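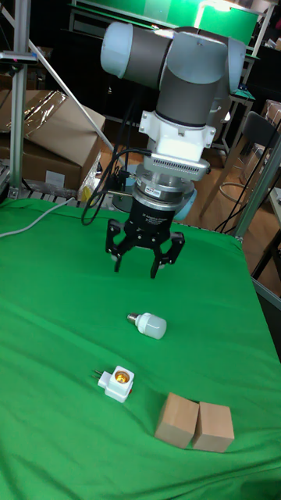
Station 53

The gauge at Nevudach reported every two minutes. At 4:10 on Sunday morning it reported 167 millimeters of rain since midnight, and Triin Žukauskas opened a fault ticket.

She checked the neighboring stations first. Whitcombe showed 2. Gevwood showed 2. The radar had a thin band of returns to the south and nothing over the ridge. Under the procedure, a reading that far outside its neighbors was flagged, removed from the public feed, and assigned to a technician. 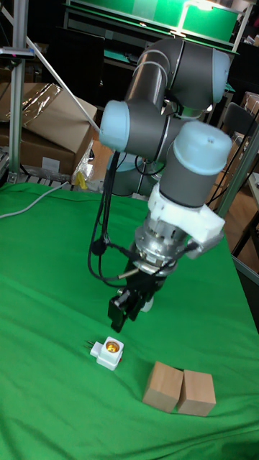 Arm over the table, gripper down.

She flagged it. She did not remove it. The field for a reason was required, so she typed "pending" and called Saturnino Olmedo.

"Tipping bucket or weighing?" he asked.

"Weighing. The Raltex unit. Battery is normal, heater is off."

"Then something is in the bucket."

"It would have to go in a little at a time. The curve is smooth."

He was quiet while he loaded the plot.

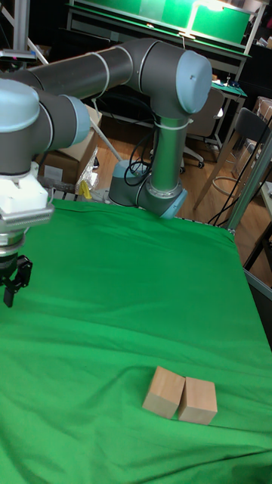
The rate had held steady for three hours, with a small dip at 2:40. Pressure at the station had dipped at the same minute. Humidity was at saturation. Wind was calm.

"A clogged gauge does not move the barometer," he said.

"No."

"Call the river desk. Ask for the stage at the Nevudach bridge."

The river desk answered on the second ring. The bridge sensor had stopped sending at 3:55, and they had opened a fault ticket.
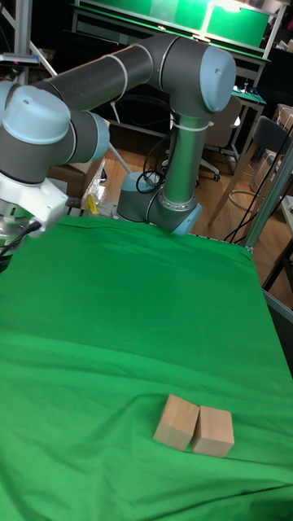
Triin read the two tickets side by side. Each listed the other station as normal. She deleted "pending," typed "observed," and cleared the flag. Then she pulled up the warning form and began with the county name. Olmedo stayed on the line and read her the elevations of the roads.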